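Fotum folding mailer boxes, flat-packed, assorted colors
Reviewed by Abla Nassar, 8/8/19

The boxes ship as one-piece cardboard blanks, scored and die-cut. Assembly takes six folds and no glue. I tested the salmon-orange and light blue versions as gift boxes for small stationery.
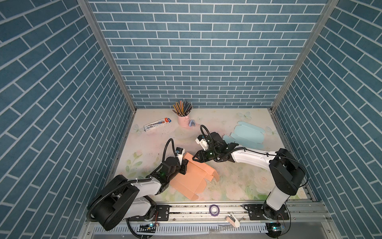

Orange blank with one flap raised; blue blank still flat.

Scoring is consistent on the long sides, which hold a clean right angle after one pass. The end flaps are weaker. They spring back unless each crease is worked twice, and the corner tabs need careful alignment before they seat. Color is even on both versions. The older Greenberg blanks I used in December were stiffer but cracked along the fold. 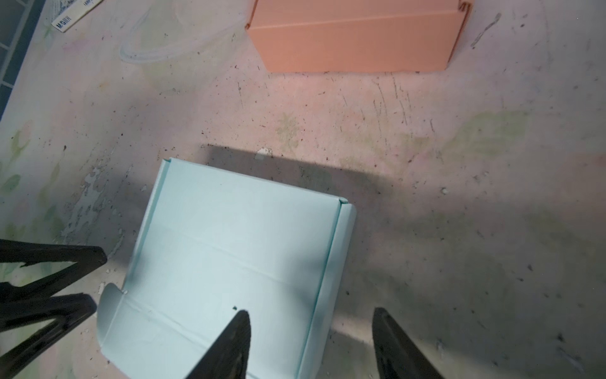 Light blue box, side wall folded up, end flap curling.

Of four boxes assembled, one tab tore. Usable for light contents. I would not mail anything heavy in them.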